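4. Bedside surfaces

4.1 Scope and definitions

The preceding section dealt with the bed and the clear floor beside it. We now turn to the surface that a person lying or sitting on the bed is expected to use for small objects. We call this the bedside surface whatever piece of furniture provides it. A shelf fixed to the headboard is included, as is a chair which has been put into regular use as a table. Window sills are left out unless they can be reached from the pillow, and the top of a radiator cover is left out in all cases.

Three terms are used throughout. The top is the whole upper face of the piece, measured to its outer edge. The fixed load is the set of objects supplied with the room and normally kept on the top: a lamp, a telephone, a tray, a printed card. The free area is what remains of the top once the fixed load is in its supplied position. Objects brought by the occupant are counted against the free area and never as part of the fixed load, even where the occupant has stayed for several weeks and the arrangement has become settled.

The remote control needs a rule of its own. It is supplied with the room, which would place it in the fixed load, but it moves between the bed, the top and the floor more often than any other supplied object. Baxter treated it as fixed load in the pilot and found that the same table gave different free areas on consecutive visits with nothing else altered. For the main survey it was recorded separately, as a mobile supplied object, and its position was noted in relation to the telephone where there was one.

4.2 Procedure

The survey covered 40 furnished rooms at Cirham and Cellis. Each room was visited twice, and each visit was made by 2 recorders working independently: one drew the plan of the top while the other took the measurements and listed the outlets. The roles were exchanged on the second visit. Differences between plans were settled by Leckie, who had not been present on either occasion and worked only from the sheets and the photographs.

Tops were measured with a steel rule for straight edges and a flexible tape for curved ones. For rectangular tops, depth was taken at right angles to the wall behind the piece. For round tops there is no natural front, and the diameter was taken parallel to the headboard. Where the top had a rim or a groove near its edge, both the outer diameter and the diameter of the inner face were entered. We consider the inner face to be the better figure for use, given that a flat-based object set across a raised rim will tilt, but the outer figure is the one given by suppliers and the one that decides whether the piece fits its corner.

Reach was assessed from a seated position on the edge of the mattress, with the elbow slightly bent. We did not attempt a reach measurement from the lying position. The mattresses at the two sites differ in firmness, and in the pilot the shoulder height of the same recorder varied by more than the effect we hoped to measure.

Cables were entered on the plan as lines, with their point of origin and their point of arrival. Where the second could not be seen without moving furniture, it was entered as open. Recorders were instructed not to move furniture, pull out drawers or unplug equipment. A drawer found open was recorded as open together with any visible contents, and a drawer found shut was recorded as shut and left so.

4.3 Rectangular tops

Most rooms had a rectangular top placed against the side of the bed, with its back edge touching the wall. In this arrangement the fixed load gathers along the back. The telephone, where supplied, stands on the side away from the pillow at Cirham and on the side nearest the pillow at Cellis. The difference is consistent within each site and follows the position of the wall plates. Cowie (personal communication) reports that the Cirham plates were placed for an earlier arrangement in which the beds faced the windows, and that the telephones have stayed near the plates although the beds have been turned.

The free area on a rectangular top is usually one continuous strip along the front edge. It is easy to describe and easy to use, and the recorders agreed on its outline in nearly every case. Disagreement was limited to tops with a loose tray, where the tray had been pushed back on one visit and drawn forward on the other. Semple units, which have a shallow step between the back and the front of the top, gave the most stable results. Objects in the fixed load stayed behind the step on both visits in every Semple room we entered.

4.4 Round tops

Round tops were found in 5 rooms, all at Cellis and all in a corner position between the bed and a side wall. They were supplied as replacements over a period of years and do not form a single series. Murakami has noted elsewhere in the project that a round piece in a square corner leaves two kinds of lost space. One is the gap in the corner itself, behind the top, which is too small to be used but collects cables. The other is the portion of the top nearest the corner, which is within the outline of the piece and yet beyond comfortable seated reach.

The second kind of lost space turned out less serious than expected. In practice it is taken up by the telephone. A desk telephone with its handset on the left and keypad on the right is broader than it is deep, and set at the back of a round top it occupies the portion that would otherwise go unused. What is left in front is a rounded area bounded by the front of the telephone and the curve of the rim. It is ample for a remote control laid diagonally. It is less suitable for two long objects side by side, as the second must follow the curve or project over it.

The first kind of lost space was more of a problem. In a corner position the cables descend behind the piece, and the coiled sections hang lower or higher according to how they were last left. A coil is a convenience on the handset side, where it is stretched and released in normal use. On a supply cord it stores surplus length in exactly the part of the room where it is hardest to inspect. The second wall plate, where there is one below the first, may be hidden in part by the top or by the body of the table, and its visibility depends on where the observer stands. Recorders were for this reason asked to enter lower plates from two standing positions.

Figure 3 relates to the corner room at Cellis used to illustrate the coding. The top is light wood with a visible grain, and the telephone is at the back. The dark grey plate on the wall above it carries a red button on the left and a socket with a black plug on the right. Under the cable rules, the cord from this plug is entered as a straight run followed by a coil. The remote control, where it lies in front of the telephone, is entered as a mobile supplied object, and the grey adapter on the floor to the left of the table is entered on the floor plan with its own cable. The drawer was coded as open, with no contents.

Figure 3. Round table in the corner room, Cellis.

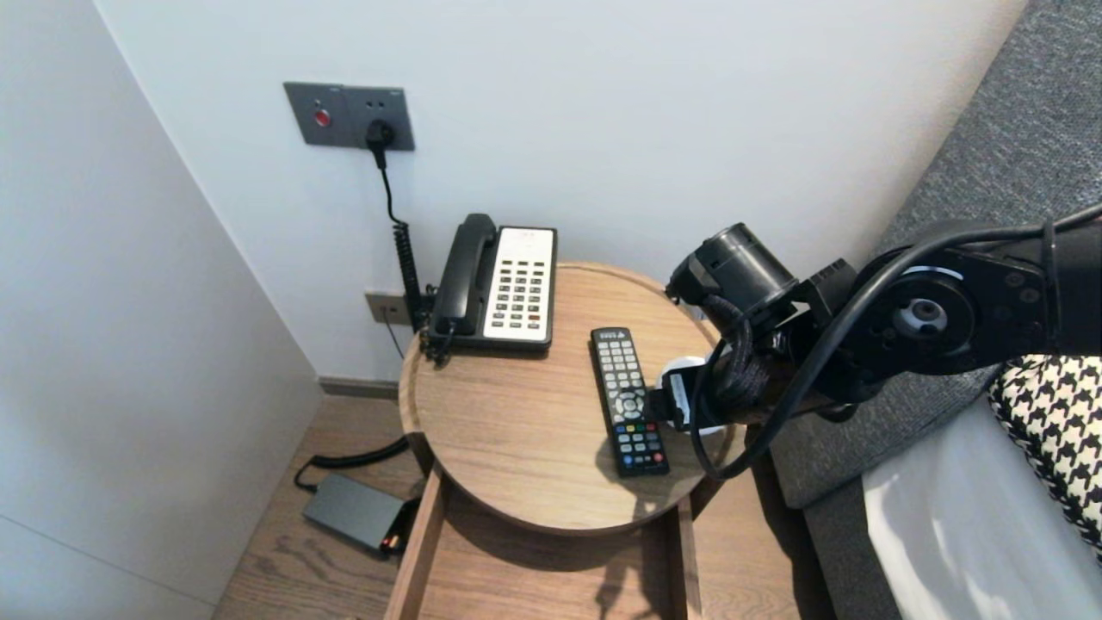
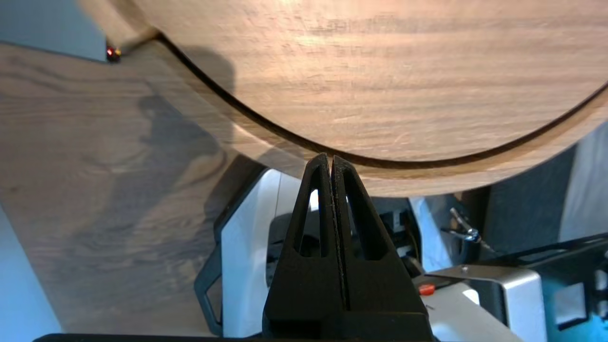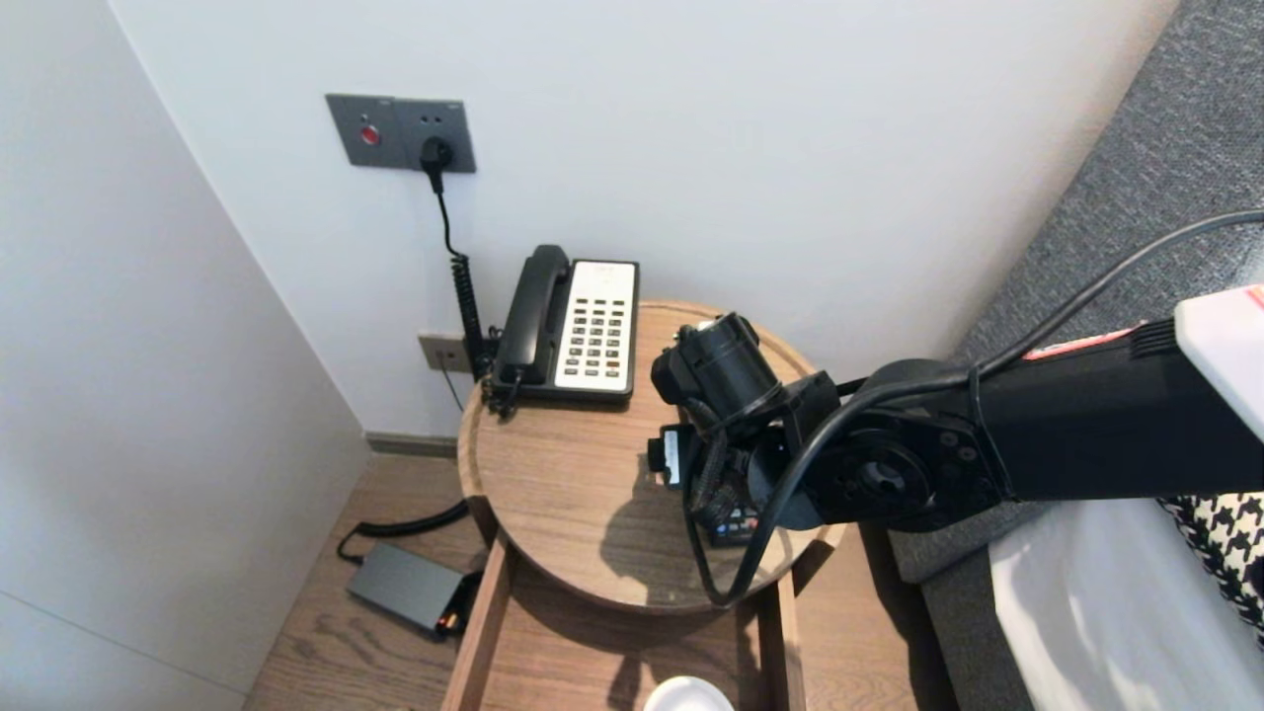 4.5 Agreement between recorders

Agreement on the fixed load was high for both shapes of top. Agreement on the outline of the free area was lower for round tops, and the cause was traced to the drawing sheet. The sheet was printed with a square grid, and recorders approximated the curve in different ways: Gillies drew it freehand and Baxter followed the nearest grid lines. The sheets from the second visit, for which a circular template was issued, do not show the difference. Values for round tops in the tables that follow are accordingly taken from the second visit only.

Cables entered as open remain a weakness of the method. We preferred this to guessing, but it means that the number of complete cable paths is understated for every corner position, and comparison between corner and wall positions on this measure should not be attempted.

One room at Cirham was fitted with a Huvska bracket shelf in place of a table. It is kept in the totals for free area and removed from those for drawers and lower storage. The shelf was mounted above the height of the mattress by a margin greater than that of any table in the survey, and its reach value is given separately in the notes to the tables.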